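About Us

Cleller Robotics Club

We are the after-school robotics club at Cleller. We meet in Room 215, at the end of the science hall, and we work on one long project at a time along with a handful of smaller ones. Membership is open to any student at the school. There is no tryout and no fee.

The club was started by Oksana Karpenko, who teaches physics and the introductory programming class. Before that there was a robotics unit inside the physics course, and it lasted two weeks. Students who wanted to keep going had nowhere to do it, so a few of them stayed after class and kept using the equipment until it was easier to call it a club.

How we started

For our first year we built wheeled robots from kits and entered them in the Wironetti, the regional student competition. Our robot drove a marked course, picked up plastic rings and dropped them on pegs. It did reasonably well on the course and badly on the rings. The rings were always the same size, always the same color and always in the same place, and we still missed them often.

That spring we spent more time on the ring problem than on anything else. By June several members had lost interest in driving and wanted to work only on picking things up. Ms. Karpenko agreed to split the club into a driving group and a handling group. The driving group still competes in the Wironetti every year. The handling group became the larger of the two, and most of this page is about its work, which is called Cumik.

What Cumik is

Cumik is a student project about teaching a robot arm to handle ordinary objects, mainly soft ones. Clothing is the hard case. A shirt or a glove never lies the same way twice, so a program that says "move here, close, lift" works once and then fails. We wanted to try learning from demonstrations. A student does the task by hand with a pair of grippers, the movement and the camera views are recorded, and the recordings are used to train a model that will later run on the arm.

The arm is called Koval. It was named by a vote, and the name has stuck even among people who voted for something else. Koval has its own corner of the room and its own sign-up sheet.

Members begin on the hand-held grippers long before they touch Koval. Holding a gripper in each hand feels clumsy for the first few sessions. Your own fingers want to do the job, and you have to let the jaws do it. Most people speed up after a week or so and then have to be told to slow down again, as fast movements blur the recording and are harder to learn from.

A session

One session covers one task. The task is written on the whiteboard in a single sentence, such as "put the glove in the box" or "fold the cloth in half and move it to the left." Everybody at the table that day does the same task in turn. The person who is not demonstrating resets the objects between tries and keeps the log. We put the objects down in a different position each time, sometimes bunched up and sometimes flat. 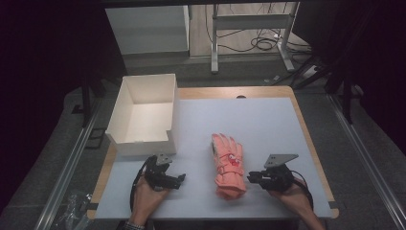 A glove and an open white box on the table, with a gripper in each hand.

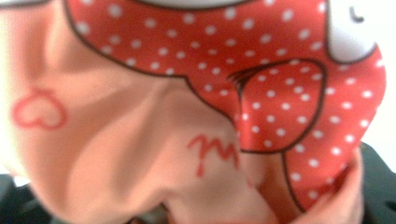
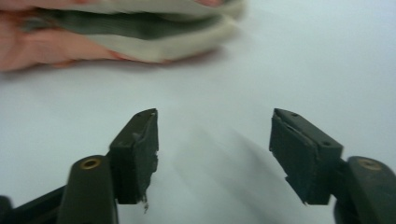 A try that goes wrong is marked in the log and kept. Early on we deleted the bad ones, and later we were sorry about it, since dropped items and missed grabs are useful when you are trying to work out what the model gets confused by. The log has columns for the task, the object, who was demonstrating, the result and anything odd. "Anything odd" is the column we read most. Cables snagging is the usual entry.

At the end of a session, one person copies the files and a second person checks that they open. This rule dates from an afternoon when the files did not open and a full session had to be done over.

Our collection of demonstrations reached 872 on 18/07/2022, during the summer session, and we took that set as the basis for our first full training run. The results were mixed. Koval learned to reach for the right object and to close on it at a sensible height. It was poor at letting go. It would lower a cloth into the box, open the gripper, and pull the cloth back out again because a corner was still caught. We changed the way we demonstrate the release after that. Students now open wide, wait a moment and lift straight up.

Folding is still behind. A single fold on a small cloth is something Koval can do on a good day. A second fold on top of the first is something it has not done yet.

Who does what

The club is run in three groups, and members can move between them at the start of any term.

The table group does the demonstrations, chooses the objects and looks after the log. New members usually begin in it. No programming is needed.

The build group repairs and adjusts the hardware. Grippers take a lot of wear. Pads have to be replaced, screws work loose, and cables pull at their connectors. The build group also makes brackets and small parts, mostly drawn by students and then revised several times.

The code group handles the recordings after they are copied. They sort and trim them, run the training and write up what Koval did with the result. A basic knowledge of Python helps. Students who don't have it can sit with someone who does and pick it up over the term, and several of our present code group came in that way.

Each group has a student lead, chosen by its own members. The leads meet with Ms. Karpenko every other week to decide on tasks and to go through the list of things that need to be bought or fixed. The list is pinned by the door and anyone may add to it.

Objects

People ask where our objects come from, and the answer is home. Members bring in old gloves, dish towels, socks, soft toys, cloth bags and small boxes. Items should be clean and should be things you don't need back. We prefer a mix of colors, patterns and thicknesses. A model that has only seen plain white towels has trouble with a printed one, and we found this out with a striped towel that Koval ignored for a whole afternoon.

We do not use anything made of glass, anything sharp, or food.

Safety

Koval has an emergency stop on the bench and another on a cord. When the arm is powered, one student holds the cord and does nothing else. Nobody reaches into Koval's area while it is powered, including to pick up something it has dropped. Long hair is tied back and loose sleeves are rolled up for arm work. A teacher is in the room whenever the arm is on.

The hand-held grippers are simpler, but they can pinch. New members get a short introduction before using them and sign the sheet afterward.

The competition team

The driving group builds one robot a year for the Wironetti. They start when the rules come out and work to a fixed calendar, so their sessions are busier than ours toward the end. Nine students were on last season's team. The two groups share tools and, close to the competition, people. Some members are in both, which is allowed as long as the group leads know about it.

The driving group has borrowed one idea from Cumik. Their drivers now record practice runs and go over the bad ones together before making any changes to the robot.

What we are working on next

The handling group has three jobs for the coming term. The first is the release problem, which is better than it was but still happens with thick fabric. The second is gloves. They are awkward because the fingers spread and fold under, and we have not settled on the best place to grip them. The third is writing a proper guide to demonstrating, so that new members all learn the same method. At present it is passed on by whoever is at the table, and you can tell from the recordings who taught whom.

The code group would also like to rename several thousand files. They have asked that this be mentioned here so that people will volunteer.

Joining

Come to Room 215 after the last bell on any meeting day. The meeting days are posted on the door and on the school calendar. You can sit in on a session before deciding. Bring the signed permission form, available from the main office, by your third visit. Younger students start in the table group or on the driving team and may begin arm work in their second term.

Parents and families are welcome at the open afternoon in June. Koval will be running, and visitors can try the hand-held grippers themselves.

Questions about the club, including offers of old towels, should go to Ms. Karpenko through the main office or in Room 215.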